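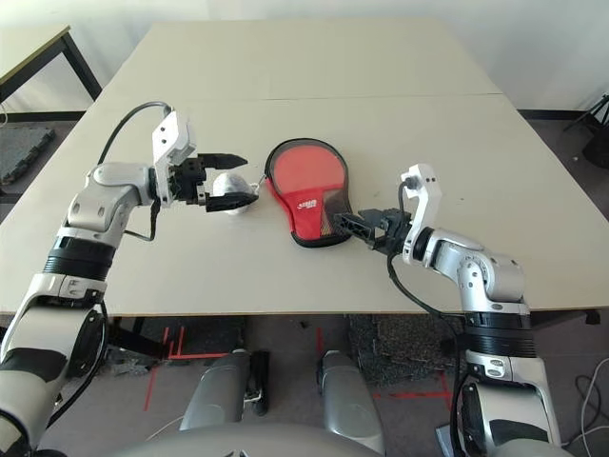 Figure 3. The two-armed build at the bench, with the left gripper open around the metal ball and the right one over the covered table tennis paddle.

4.2 Working with small and awkward things

We had grown rather fond of the ball by the time Fenna De Haan and I put the Huliseo arms through their 400 trials in our shared workshop, though it does like to roll (and roll it did, mostly towards Fenna!). The paddle in its mesh cover, as in Figure 3, asked for a gentler approach to the handle, and we slowed the right arm accordingly.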